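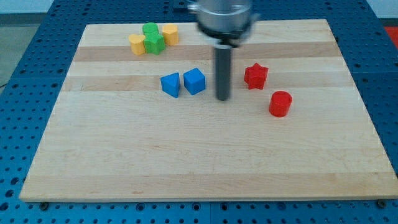
Jemley Community Workshop
Progress report to the Ircombe Fund, period ending June

The workshop has been open to members for eight months. The grant of $800 for hand tools is fully spent and receipts are attached. We bought chisels, two block planes, clamps and a sharpening kit from Pestora.

Evening classes started in March and run from 6 to 8 p.m. The beginner class is full and has a waiting list. The repair class has been slower to fill, and we plan to move it to the morning in the fall.

Work on the storage room is behind schedule. The shelving from Bakilana came in the wrong depth and went back – the replacement is due next month. Until then, lumber is being kept in the hallway, and the fire inspector has asked us to leave the rear door clear. We have done so.

We have $300 left in the building line and would like to carry it over to pay for lighting above the storage racks. Please confirm whether this needs a separate request form.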